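Streaky Glass: a README for my window-cleaning log

Print | E-mail

1 Jan 2022
By Noreen Janjua

Homemade recipes versus shop-bought cleaners, tried on whatever grubby glass I could get at.

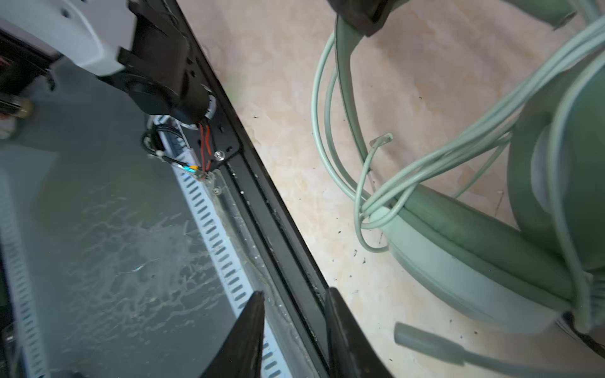 What's in it

There are 268 rows in skindow.csv (yes, Skindow, it was a typo in the first folder name and I got fond of it). Each row is one clean of one pane or panel. I started in October, when the north-facing windows at my place were so dusty I'd stopped opening the blinds, and then my neighbour Birutė Rimkutė got keen and did 110 of the rows at hers. Bless her!

Columns

pane - my nickname for the glass, so don't expect any logic
mix - vinegar, metho, dish soap, plain water or "bought"
cloth - newspaper, microfibre, old T-shirt or squeegee
mins - time spent, rounded up
streaks - a score from 0 to 20, where 0 is spotless and 20 is worse than when you started
who - NJ or BR

How we scored

Wait until the glass is dry, stand side-on to the light and write down the first number you think of. Birutė is a much harsher marker than me, so please don't lump our scores together - split on the who column first.

Known problems

Newspaper is only in the early rows (I ran out, and who gets the paper delivered these days?). Two rows have no cloth written down. Anything tagged "bore" was rinsed with bore water and will look terrible whatever you do. Flyscreen dust isn't recorded at all, though I reckon it matters heaps.

Using it

Help yourself, no need to ask. If you fix the dates in the pane notes, send me your copy, they're a dog's breakfast and I keep putting it off.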